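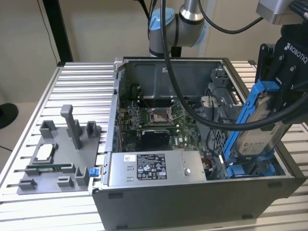 One patient told the trust that she used to set aside a whole day for her lung function tests, and that the bus journey home was often worse than the appointment. Her comments were among those read by staff at Kenenthorpe Hospital before it moved its respiratory clinic to a single-visit timetable, which has now started.

Last updated: 09/02/2025

Under the new arrangement, people with long-term lung conditions have their breathing tests, see a consultant and speak to a physiotherapist on the same morning or afternoon. Until November, most had to come in at least 2 times, and the results of the first visit were not always ready for the second.

The clinic looks after around 900 adults from Kenenthorpe, Flalell and the villages along the Cluseck road. Many have chronic obstructive pulmonary disease (COPD), bronchiectasis or severe asthma. Some use oxygen at home and need hospital transport, which has to be booked separately for each visit.

A trial of the timetable involved 197 patients. Those who took part were asked to fill in a short form before they left. Most said they would rather stay longer on one day than come back later in the month. A smaller number said they found the session tiring, and the clinic has added a rest period between the breathing tests and the appointment with the consultant.
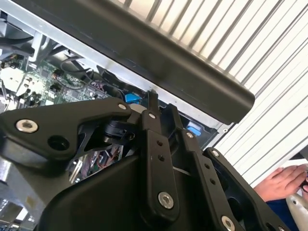

Inside an open equipment case.

Patients will be sent a letter with their arrival time and a list of the inhalers and tablets they should bring. Some inhalers need to be stopped for a few hours before a breathing test, and the letter will say which ones -- anyone who is unsure should ring the clinic before changing anything. People who have had a chest infection in the past few weeks are also asked to ring, as their test may need to be put back.

Annual reviews for patients who are well will still be offered by telephone. Those living in Flalell can have a routine review at the health centre there if they do not need the full set of tests.

The Soliman Unit, on the ground floor of the hospital, will host all of the sessions. It has 5 consulting rooms and its own waiting area, with step-free access from the west car park. Portable oxygen can be used throughout the unit, but patients should bring enough for the journey in both directions.

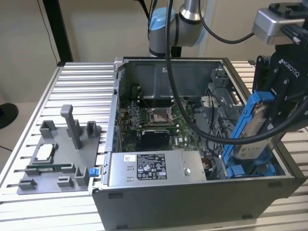
Kenenthorpe Hospital -- Department of Respiratory Medicine

Existing appointments will be honoured. Patients who already hold separate dates for tests and for the consultant do not need to do anything; the booking office will write to them if the two can be joined together. Anyone who would prefer to keep separate visits can ask to do so.

Carers are welcome to stay for the whole session. The hospital café is open at lunchtime, and patients with diabetes are advised to bring a snack in case their appointment runs over.

The timetable will be looked at again once it has been through a full winter. Comments can be left at the unit's reception desk or sent to the patient advice office.

14 shares | 3 comments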